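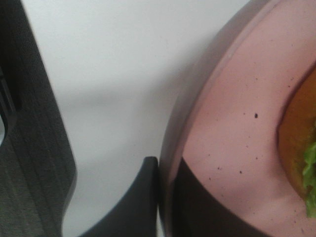 I gave up on matching crockery somewhere in April, when the last of the big white dinner plates went the way of all the others (kitchen floor, seven in the morning, my own elbow). Since then I've been buying plates one at a time, and it's so much more fun! The dusty pink one is my favourite so far – round, matte, a bit plain if I'm truthful, but put it down on a white table and the whole room cheers up. Toast looks better on it. Even beans look better on it.

My friend Amado thinks I've gone soft. He bought a 26-piece set from Valtia when he moved and has never given it another thought, lucky man. I went round on Tuesday for supper and yes, it all stacks beautifully, and yes, I was a tiny bit jealous of his cupboard.

Mine is a wobbly tower at the moment, so next job is a plate rack. I've seen one in Wolville for £9 – if it's still there on Saturday it's coming home with me, and then I'll need a green plate to go in it, obviously.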